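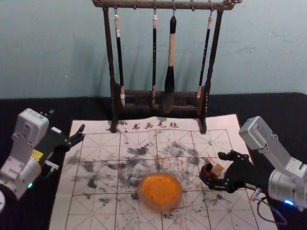

Last changed: April, by Maarten Boersma

Skoltico brush table -- README

Welcome, and thank you for taking an interest in our little corner of black cloth! This file goes with the Skoltico folder and tells you what is on the calligraphy table, what we call each thing, and how we like it put back. I have tried to keep it short and have not managed it.

What is on the table

The rack is dark brown wood, two posts and a top bar with carved ends, and it stands at the back against the pale wall with its feet on the upper edge of the felt. The felt is the white one with the red practice grid and 书画毛毡 printed along the top (calligraphy-and-painting felt, if you don't read it). Yes, it is stained, and yes, I am fond of it that way. People from Cladlow have kindly offered me a clean one more than once, and I keep saying no, because beginners press too lightly on a clean felt and loosen up at once on a dirty one.

The orange seal paste is listed under "small things" in the folder, together with the water dropper and the paperweights, which live in the drawer and only come out for longer sessions.

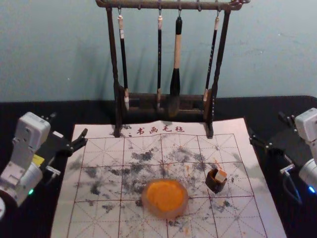 Names we use

Four brushes hang on the rack, and we name them by place, left to right: One, Two, Big and Four. I know "Big" spoils the pattern, but everybody called it that long before there was a list, and I gave up correcting people. One has the pale tip and is the one to hand a newcomer. Two is thinner and does small characters. Big has the thick dark head and drinks ink like nothing else, so load it slowly and let it drip before you carry it over the felt. Four hangs by the right post and tends to get forgotten, poor thing.

If you add notes of your own, please keep to these names. The older Jellulier notes say "goat" and "wolf" instead, and I never could match those to particular brushes with any confidence.

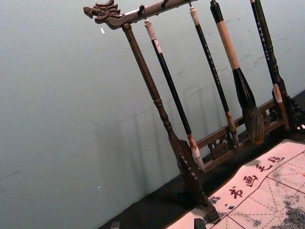 Putting things back

Rinse in cool water until it runs clear, which for Big can take roughly 40 changes of the jar if somebody has let it dry (please don't let it dry). Press the hairs to a point with your fingers, then hang the brush by its loop, tip down, and leave it alone. Keep the tips clear of the lower rail where you can -- the fretwork catches hairs, and picking them out of the carving is slow work with a toothpick. The dragon end of the bar is not a handle. Lift the rack by both posts, low down.

Close the seal paste when you are finished with it, and give it a stir every month or so, or the oil comes up.

Known problems

The notes from Mak use a different order for the brushes, right to left, and I have only fixed 2 of the 4 pages so far. 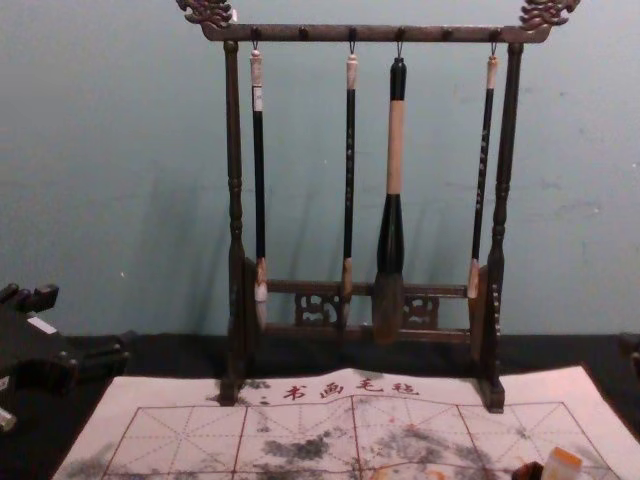
Noor wrote back that right to left was how she was taught to hang them, largest nearest the writing hand, and she would sooner see both orders kept in the file with a line at the top of each page saying which is meant. I think she has a point, so the last two pages will stay as they are until I have written that line.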